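Careers
Open Positions
Our Services
Service Area
Contact

Careers > Open Positions > Residential > Interior Repaint Lead

Interior Repaint Lead

Gwynne Home Painting is hiring a lead painter for occupied homes. The job is full time, year round, and based at our shop in Avwood. You would run a crew of two or three people on interior repaints, most of them lasting between two days and two weeks. We need someone in place before the spring schedule fills up in March.

Gwynne has been painting houses in Avwood and Pretano since 2000. We do walls, ceilings, trim, doors, built-ins, stair rails and kitchen cabinets. Exterior work is handled by a separate crew, and we don't do new construction. Almost every house we work in has people living in it while we are there, and that shapes how the job is done more than anything else in this ad.

What the work is like

Crews meet at the shop at 7:15 a.m., load the van and are at the customer's door by 8:00. The day ends at 4:30, with the last half hour set aside for cleanup. Rooms that are in use overnight have to be usable overnight. Beds get uncovered, outlet covers go back on in kids' rooms, and ladders come down and leave the hallway.

Prep takes up more of the week than painting does. Our houses are mostly older, with plaster walls on the first floor and a mix of plaster and drywall upstairs. Expect hairline cracks, old picture-hook holes, failed tape joints, water stains that need a sealing primer, and trim with many coats of paint on it already. The lead decides what gets skimmed, what gets patched and what goes back to the office as a change to the price. If you think a wall needs work that wasn't quoted, you stop and call. You don't do it for free and you don't paint over it.

In houses built before 1978 we follow lead-safe practices. You will need the federal renovator certification. If you have let it lapse or never had it, we pay for the class and for your time in it, and you would take it in your first month.

Most walls are cut in by brush and rolled. We spray cabinet doors at the shop and, now and then, built-ins on site when the room can be sealed off. You don't have to be an experienced sprayer to apply, but you do have to be good with a brush. We don't tape against ceilings.
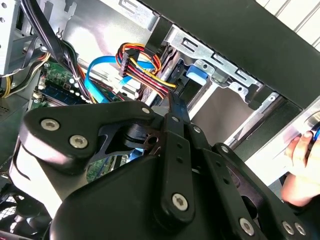 Job records are kept in Sketalix, which runs on the office computers and on a phone we give you. Each room has its own page with the color, sheen, product, number of coats and any notes from the estimate. The lead checks that page before opening a can, and updates it before leaving for the day. Customers call us years later asking what color the dining room is, and we want to be able to tell them. You don't need to know the program already. Plan on an afternoon of training with Chaltu Adugna in the office and a few weeks of asking her questions.

Responsibilities

- Walk the house with the customer on the first morning and confirm rooms, colors, sheens and what is not being painted
- Protect floors, furniture, fixtures and plants
- Assign work to the crew and check it
- Do a full share of the prep and painting yourself
- Keep paint and material counts for the job and send orders to the shop by 2:00 p.m. for the next morning
- Talk with the customer at the end of each day about what was done and which rooms come next
- Walk the finished job with the customer and handle touch-ups
- Leave labeled touch-up paint in the house
- Keep the van clean and locked

What we require

You should have at least six years of paid interior painting, two of them in occupied homes. We will look at people with less time if the work is very good, so apply anyway and tell us about it.

You need a valid driver's license and a record our insurance will accept. You need to be able to carry a five-gallon bucket up a flight of stairs, work from a stepladder for much of the day, and set an extension ladder safely in a stairwell with another person. Respirators are fit tested at our expense.

You need to be able to explain things to customers in plain English. Spanish is useful, as several people on our crews speak it at home.

Smoking is not allowed on any customer's property, including the driveway. Music is played only if the customer says yes, and at a volume people can talk over. Dogs, cats and doors get more attention than new painters expect. Ask who is allowed outside before you prop anything open.

Helpful, but not required

- Experience with cabinet finishing
- Plaster repair beyond basic patching
- Wallpaper removal
- Stain matching on old woodwork
- Having trained an apprentice

Pay and benefits

Starting pay is $31 to $36 an hour, depending on experience and on how the trial day goes. Overtime is paid at time and a half and is not common. Pay is weekly, by direct deposit. Travel time between the shop and the job is paid time.

After 60 days you are eligible for health insurance, and we pay most of the premium for the employee. Dental is available at your own cost. You get ten days of paid time off in the first year and fifteen after the third, plus six paid holidays. There is a retirement plan with a small company match that starts at one year.

We supply ladders, drop cloths, sanders, vacuums, rollers, caulk, tape and all paint. You bring your own brushes, putty knives and hand tools, and we give each lead $800 a year toward replacing them. Painter's pants and company shirts are provided. There is a $135 boot allowance every fall.

Who you would work with

Nives Morelli does the estimates and color consultations. She will have been in every house before you, and her notes are detailed. She also handles the conversation when a customer changes a color halfway through, which happens a lot with whites and grays.

Nicanor Sandoval is the field manager and would be your direct supervisor. He visits each job at least twice, and more often in your first two months. He sets the schedule and moves people between crews when a job runs long.

Dineo Maluleke runs the cabinet shop in the back half of our building. If your job includes a kitchen, you and she will work out when the doors come off, when they go back on, and how the hinges are bagged and labeled.

The owner is Ľubica Procházka. She started out painting houses by herself and still takes a brush out when we are short. She meets everyone we hire.

Where the jobs are

Most of our work is within half an hour of the shop. Avwood jobs are largely two-story houses on small lots with street parking, so you will be carrying things some distance. Pretano jobs are newer and bigger – high foyers, long stairwells, a lot of white trim. We sometimes take a job farther out for a returning customer, and then the crew leaves earlier and the drive is paid like any other.

Winter is steady. The slow stretch is usually a couple of weeks after the holidays, and leads are kept on at full hours doing cabinet work or shop maintenance.

How to apply

Send us a short note about yourself and a list of where you have painted and for how long. A formal resume is fine but we don't need one. Include four or five photos of your own work, and make at least one of them a close view of a cut line or a run of trim. Phone photos are fine. Give us the names of two people we can call, one of whom should be a past employer or a general contractor.

Use the form on the Contact page and choose "Jobs" from the list, or drop your papers at the shop between 7:00 a.m. and 3:00 p.m. If you stop in, ask for Chaltu.

Nicanor calls applicants back within a week. The first step is a twenty-minute phone conversation. After that comes a visit to the shop, and then one trial day on a real job with one of our current leads. The trial day is paid at $31 an hour whether or not we go on to hire you. Bring your own brushes and wear white or tan pants.

We run a background check before making a final offer, because our people are in customers' homes and sometimes have the key. A record does not rule you out. Tell Nicanor about it on the phone and he will tell you whether it is a problem for this job.

Gwynne Home Painting is an equal opportunity employer. The position stays posted until it is filled. We also keep applications for painter and apprentice positions on file, so if you are earlier in your career, send the same materials and say which one you want.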